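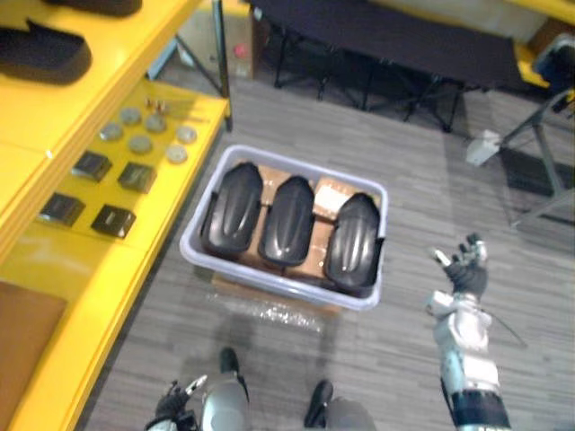

Curved covers in their delivery tub beside the yellow shelving, Mertens parts store, December 2021.

The parts store at Mertens occupies a former meeting room on the ground floor, and the striped carpet has been kept. Pramila Tripathi has been responsible for the store since June. Before her appointment, components for the assembly teams were kept in the packaging in which they had arrived, and staff opened boxes until they found what was needed. The present arrangement uses open shelving, a single layer of parts on each shelf and a written list at the door.

"The first thing I asked for was shelves without doors," Ms Tripathi said. "If a person has to open something to see whether we have a part, they will usually order another one."

Small items are set out with space between them. Discs are kept with discs and square blocks with square blocks, and a colleague standing in front of the shelf should be able to see when a row is running low. The list at the door carries 737 entries, some of which refer to items that have not been requested for several years. Ms Tripathi intends to review these with Cor Van Rooij, who manages purchasing.

Mr Van Rooij was initially doubtful about the change. "My concern was space," he said. "A closed box can be stacked on another closed box. Open shelves take up a whole wall, and we do not have many walls." He now accepts that the number of repeat orders has fallen, although he would still prefer the slower-moving items to be returned to cartons and stored upstairs.

Larger mouldings present a different difficulty. The curved black covers have a glossy finish that marks easily, and they cannot be stacked inside one another without rubbing. They are brought in by tub, laid side by side on cardboard, and unpacked at floor level. Asked why the work is not done at a bench, Ms Tripathi explained that a full tub is awkward to lift and that a cover dropped from bench height is generally lost.

"We work next to the shelf and we keep the tub still," she said. "You take the cover by its edges, look along the ridge for scratches, and then decide where it goes. It is not quick work. I allow 20 minutes for a tub and I would rather people used all of it."

Packing material is kept until a delivery has been checked. Cardboard is returned to the tub for the next journey, and bubble wrap is flattened and reused where it is still sound. Labels are retained with the delivery note. This last rule was introduced after a consignment from Fudar was entered under the wrong order and remained unnoticed until the invoice was queried.

Annelies Van Dijk, who leads one of the assembly teams, described the practical effect on her colleagues. "We used to send two people to look for a part, one to search and one to hold the boxes," she said. "Now one person goes and comes back. I would like the shelf labels to be larger, and I have said so."

Ms Tripathi confirmed that new labels are on order. She is also considering a separate place for returned items, which at present share shelf space with new stock whenever the store is busy. A proposal for a second run of shelving along the opposite wall has been submitted to the facilities office, and a decision is expected once the budget for the coming year has been agreed.

Staff who require parts outside normal hours should contact the store in advance and enter any items taken on the list at the door.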